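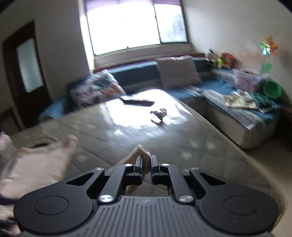 Quilted comforters lose loft unevenly, and the usual fix – shake it and hope – moves very little of the fill. I have been keeping notes on ours since August, when we moved the bed nearer the window at the Dundley place. The gray one with the small pale pattern is the current test piece. Sun falls on the far part of it, strong enough to bleach out the pattern to the eye, and that patch is where I start when checking for flat spots. Low ridges are easier to find when the light comes in from the side, so I do the check before 8 in the morning.

Posted in August by the author of Pelletier House Notes

Search this blog Go

The procedure has not changed much. Pillows come off first, or at least over to one side. I fold the comforter in thirds lengthwise, press the air out from the foot end, then open it again and work each stitched section with flat hands, pushing the fill from the seams toward the middle. One pass takes over 4 minutes on a wide bed. Doing it twice gives no improvement I can feel.

Washing is the harder part. The Treltel label on our spare says 300 gsm fill and a warm wash, and I disagree with the second half. At warm settings the fill clumped along the stitch lines and needed three dryer cycles to separate. Cold wash, low spin, low heat, with a stop every half hour to turn the thing inside out, left only two clumps near one corner. I broke those up by hand.

The Clustiva insert I bought for 70 dollars is still in its bag. It has smaller stitched sections, which should hold the fill in place better, but the corner loops do not line up with the ties in our cover. I will probably move the ties. The loops are sewn into the binding and I would rather not open that seam.

Next entry will be on pillow protectors, zippered against envelope.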